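Usamos cookies propias y de terceros para mejorar tu experiencia. Si sigues navegando, entendemos que las aceptas.

Caldera Oller que se apaga sola a media ducha: diario de la avería (ticket 3619)

Tiempo de lectura: 4 minutos

Voy a ir apuntando todo en el mismo sitio porque ya me he liado dos veces contándolo por teléfono, y cada vez que llamo me atiende alguien distinto y vuelta a empezar.

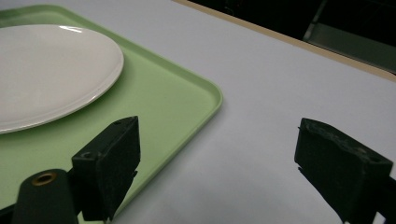

El problema, en corto: la caldera arranca bien, el agua sale caliente y a los cuatro o cinco minutos se apaga, parpadea el piloto rojo y sale el código 15. Si pulso el reset vuelve a encender como si nada. A veces aguanta hasta el final de la ducha y a veces me deja con el champú puesto (maravilloso en pleno enero). La calefacción, en cambio, va casi siempre bien. Digo casi.

Datos del aparato, que siempre los piden: Oller mural de gas natural, instalada en junio por los de Marín, con termostato Wulton en el pasillo. Piso tercero, salida de humos a patio. Presión en frío, 1,4 bar. La garantía sigue viva, tengo la factura y el papel de la puesta en marcha.

Primera entrada, 27 de enero de 2018

Abro el ticket. En el manual pone que el 15 es «sobretemperatura en circuito primario», y me quedo igual que estaba. Llamo y me dicen que purgue los radiadores. Los purgo todos, del baño sale bastante aire y del resto nada. Relleno hasta 1,5. Ducha de prueba: se apaga a los cinco minutos.

Segunda entrada, al día siguiente

Me escribe Iqra Tarar, del soporte, muy maja y la primera que me hace preguntas con sentido. Quiere saber si me pasa solo con la ducha o también con la cocina. Pues me pongo a probar – media mañana abriendo y cerrando grifos – y sale lo siguiente:

Cocina a tope: no se apaga nunca.
Cocina con un hilillo: se apaga casi seguida.
Lavabo: aguanta, pero la llama sube y baja, se oye perfectamente.
Ducha: se apaga, y antes si la pongo templada mezclando mucha fría.

Le mando la lista y me contesta que le suena a falta de caudal por el lado de agua caliente. Me pide que baje la consigna del agua de 60 a 45 grados y que abra la ducha solo con caliente, sin mezclar. Lo hago y, oye, diez minutos enteros sin corte. Me vine arribísima. Por la noche, con la misma configuración, se apagó otra vez. Mi gozo en un pozo.

Tercera entrada

Me pasa cómo ver la temperatura de impulsión en el menú de servicio (mantener pulsadas las dos flechas hasta que aparece una P, luego girar a la derecha). En una ducha normal sube a 70, 75, luego se va a 92 y en el último intento vi un 97 justo antes del apagón. O sea que el código no miente, se está calentando de verdad. Iqra me dice que deje de darle al reset tantas veces seguidas y que me manda un técnico. Cita para dos días después, de nueve a dos, el clásico.

Mientras espero hago lo único que me deja tocar: cierro la llave de entrada de agua fría, desenrosco el filtrito que hay justo debajo de la caldera y lo miro. Tiene arenilla, no mucha, tampoco poca. Lo lavo con vinagre, lo vuelvo a poner, gotea un poco, aprieto, deja de gotear. Mejora algo. Lo dejo apuntado por si le sirve a alguien, pero no lo arregló.

Cuarta entrada, visita del técnico

Viene Unai Garrido a la una y media. Le enseño este diario impreso y se ríe, pero se lo lee entero, eso sí. Desmonta la carcasa, toca tubos, pone un termómetro en la entrada y otro en la salida del intercambiador de placas y dice que ahí no se está pasando el calor como debería. Lo saca y lo pone boca abajo en el fregadero: cae agua turbia con cascarillas blancas. Cal, y también algo de porquería negra del circuito de calefacción.

Le pregunto cómo puede ser con una caldera tan nueva. Según él, los radiadores son los viejos del piso y quien la montó no limpió la instalación ni puso filtro en el retorno. En la hoja de Marín la casilla de «limpieza previa» está marcada, así que esa conversación la tengo pendiente con ellos.

Cambia el intercambiador, limpia otra vez el filtro de entrada, rellena a 1,3 y hacemos la prueba larga con la ducha templada, que era la peor. Máximo 68 grados. Ni un corte.

Quinta entrada, una semana después

Cero apagones. He vuelto a poner el agua a 50 porque a 45 fregar los platos era un poco triste. La presión sigue en 1,3. El termostato Wulton no tenía nada que ver, pobre, que yo ya le había echado la culpa delante de toda la familia.

Pendiente: que Marín me diga quién paga el filtro magnético del retorno. He mandado dos correos, el segundo con la hoja escaneada. También me recomiendan un antical tipo Mistine a la entrada y no sé si merece la pena – si alguien lo tiene puesto con agua dura, que me cuente en los comentarios, por favor.

Estado del ticket: resuelto. Iqra me lo deja abierto hasta que contesten los de la instalación.

Contacto | Aviso legal | © 2018 Todos los derechos reservados | Volver arriba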